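Cake Will Be Served: Wedding Anniversary Notices in a Small Town Weekly

Final project report, Writing and Community
Ching-wen Lui and Deming Xiao
Adviser: Ragnheiður Bergmann
Submitted 14 Mar 2023

1. What we set out to do

The Timeck Giver is a weekly paper that prints wedding anniversary notices free of charge, provided the couple has made it to 25 years. We read 323 of them. We wanted to know who writes these notices, what gets put in, what gets left out, and why almost every couple in Timeck met at a dance. 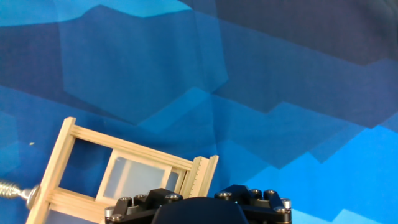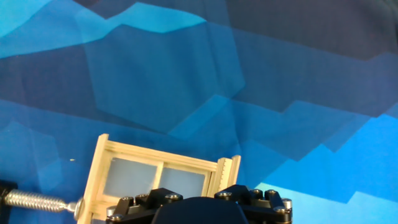
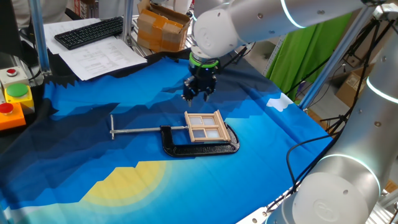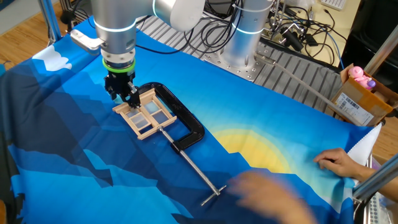

Our original proposal promised a study of "love and memory in print." Our adviser wrote "smaller" in the margin, and then, on the second draft, "smaller" again. What follows is the third size. It covers anniversary notices only, from one paper, and leaves out engagements, weddings, births, and the column called Neighbors, which deserves a report of its own and possibly a lawyer.

2. Where the notices come from

Neither of us had ever written one, so we assumed the couple sat down together and composed it. The couple usually has very little to do with it. In most cases a daughter or daughter-in-law picks up the form, fills it out at her own kitchen table, and calls her mother to check the year. The mother then corrects several things that were not asked about.

The form is one sheet with six questions on it: names, date and place of the wedding, who performed it, occupations, children, and "interests." A seventh line at the bottom says "celebration, if any." The form has hardly changed in decades, and the notices haven't either. They go in the order of the form. If you read enough of them in a row you can hear the pen moving down the page.

Clive Dawber edited the page for much of his working life and was generous with his time. He told us that he changed very little of what came in. He fixed spelling, took out nicknames if he suspected they were unkind, and put everything in the third person. "People would write 'we' and then halfway down they'd turn into 'the couple,'" he said. "I just made them the couple from the start."

His one firm rule was that he didn't print poems. We found two poems. When we showed them to him he said he must have been on vacation.

3. How we read them

The library in Timeck keeps the Giver in bound volumes, with a gap where a pipe let go in the basement. We typed each notice into Jekex, the database program the department uses, with a separate field for each question on the form. Jekex is a patient piece of software up to the point where a person has been married in two places, at which time it deletes the first one. One couple had a civil ceremony and then, in November of the same year, a church wedding for the sake of a grandmother. We lost their civil ceremony three times before we gave up and put it under "interests."

We divided the volumes between us and then swapped, so that every notice was read by both of us. Where we disagreed about how to code something, we talked it over. Most of the disagreements were about whether "keeping busy" is an interest. Deming says it is. Ching-wen says it's a refusal to answer the question. It is coded as an interest because Deming typed it in first.

We also sat down with 6 people who had either sent in a notice or been the subject of one. These conversations ran long, mainly on account of the photo albums.

4. What the notices say

Occupations get the most space. A man's job is nearly always given with the name of the employer and the number of years he was there, down to the half year if there was a grievance involved. A woman's job in the older volumes is often introduced by "also," as in "Mrs. So-and-so also taught third grade," the "also" standing in for everything else she did all day. This fades as the volumes get newer. In recent notices both people have jobs, both have years attached, and both are reported to be enjoying retirement.

Everyone is reported to be enjoying retirement. We have no notice in which a person is putting up with it.

Interests are the least reliable part of the record. Gardening, travel, and spending time with grandchildren turn up so regularly that we began to suspect the form had suggested them, and an older version of the form did: it gave those three in parentheses, after the letters "e.g." When the parentheses went away, gardening stayed. One woman told us her husband had been listed as a gardener in two notices, ten years apart, and had never to her knowledge touched the yard. Their son had filled out the form both times. He lives out of state.

Children are listed in birth order with their towns. Spouses go in parentheses. We noticed that a spouse can vanish from the parentheses between one anniversary and the next with no comment of any kind, and that sometimes a different one appears in the same spot. It's the only place in a notice where anything seems to happen.

As for the dances, it comes up when people meet at all (many notices skip straight to the wedding). The dances were held at Hrnčiar Hall, which is now a tire shop. Ilango Venkataraman, whose fortieth anniversary notice says he and his wife met there, told us they had in fact met in the parking lot of a dentist's office, where he had backed into her car. His sister wrote the notice. She thought the dance sounded better, and by the time he saw it in print he agreed with her. He has told it that way at two parties since.

5. The long one

Most notices are short enough to cover with your hand. The exception is a diamond anniversary notice of 2365 words, which begins on the usual page and continues in the farm section. It names the bridesmaids and the soloist. It gives the route of the honeymoon, including a wrong turn. It explains how the couple came to buy their first stove, and then their second, and what was the matter with the first.

We asked Mr. Dawber how it got in. He said that the woman who wrote it had carried it over herself and waited at the counter while he read it, and that he had looked for something to cut and kept not finding it. We had the same trouble. Ching-wen tried summarizing it for this report and produced four pages.

It changed how we thought about the rest. The short notices had seemed dull to us up to then, and in our midterm report we said so, using the word "formulaic" more than we would like to remember. After the long one we went back and started to see where someone had pushed against the form a little. A man "still drives the same route." A couple "married on a Thursday because of the hay." A celebration line reads, in full, "Cake will be served until it is gone."

6. Problems

We can only report on what was printed. People who didn't like to see their names in the paper aren't here, and neither are couples who split up at twenty-four years, however good the twenty-four were. The 25-year rule does a lot of quiet sorting.

We also talked to people who were willing to talk to us, and they tended to be the cheerful ones. One man declined on the grounds that he had already said everything he had to say on the form. We looked it up. Under "interests" he had written "no."

The pipe is the other problem. The missing volumes cover a stretch when the Giver changed owners, and Mr. Dawber thinks the older form was dropped then, but he isn't certain and we couldn't check. If anyone in Timeck has those years in an attic, the library would like to hear from you, and would ask that you not bring them in during story hour.

7. What we would do next

We'd like to compare the notices with the ones in a paper that charges by the line. We suspect the gardening would be the first thing to go, though Deming thinks it would be the children's towns. We have also been asked by our adviser to fix the two-weddings problem in the database before anyone else uses it. Ching-wen's parents will be married 25 years next spring. She has picked up the form and so far has filled in the names.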